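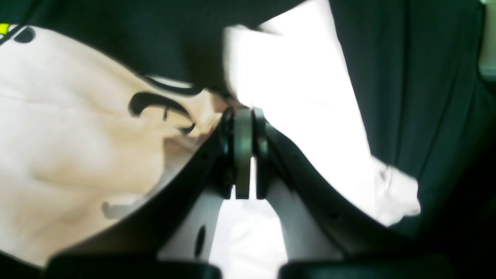
Plier un grand tissu imprimé sans y passer la soirée

Niveau : facile, sauf pour les draps-housses, qui relèvent d'une autre page et d'une autre patience.

Un grand morceau de tissu ne se plie pas en l'air, bras écartés, menton en renfort. J'ai pratiqué cette méthode pendant 17 ans, avec des résultats dignes d'un sac de couchage.

1. Videz la table. Entièrement, tasse comprise.

2. Étalez le tissu, motif vers le bas. Sur un fond crème ou beige à dessins noirs, le moindre pli de travers se voit de loin.

3. Lissez du centre vers les bords, avec le plat de la main. Les petites ondulations resteront — laissez-les vivre.

4. Rabattez un long côté sur l'autre, bord à bord. Si les bords refusent de coïncider, c'est que la coupe est de travers. Choisissez un côté et soyez-lui fidèle.

5. Pliez en trois dans la longueur, puis en deux. Gisela Daza préfère rouler ; son armoire ressemble à une boulangerie, mais elle retrouve tout.

6. Rangez debout, pliure en haut. Neuf pièces tiennent dans un tiroir ordinaire, dix le bloquent.

Pour un coton épais, sautez le dernier pli. Pour la soie, demandez à quelqu'un d'autre.

Prochaine fiche en mars : les nappes rondes.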